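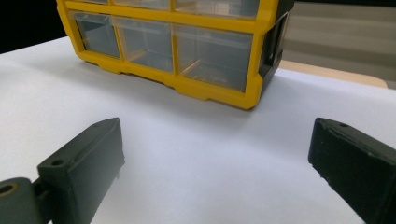
Chapter 7
Filesystem Snapshots and Where They Bite

I used to think a snapshot was a backup. I had a little file server at home, I took a snapshot every night, and I slept very well. Then the disk controller died and took the pool with it, snapshots and all. They'd been living on the same disks as everything else (of course they had!), and I'd never once copied them anywhere.

So let's start there. A snapshot is a note the filesystem keeps about which blocks belonged to which file at one moment. Taking one is nearly free, and that's why people go overboard. When I took over the storage box at our Canport office, I found 853 snapshots on a single volume, most of them made by a script that had lost its cleanup step. The volume was full, and deleting big files freed up nothing at all, as every old block was still being held by some snapshot or other. I spent a long evening with the list command and a pot of coffee.

In this chapter we'll build a small test pool called mimlow, fill it with 200 files, and break it on purpose. You'll roll back, clone, and send a snapshot to a second machine, which I've named prado in all the commands. Use any name you like, but change it everywhere!

You'll need the two virtual machines from Chapter 3, with the extra disk attached to each. If you skipped the part on block sizes, go back and read it before you start, or the space figures in section 7.2 will look plain wrong.

7.1 Taking your first snapshot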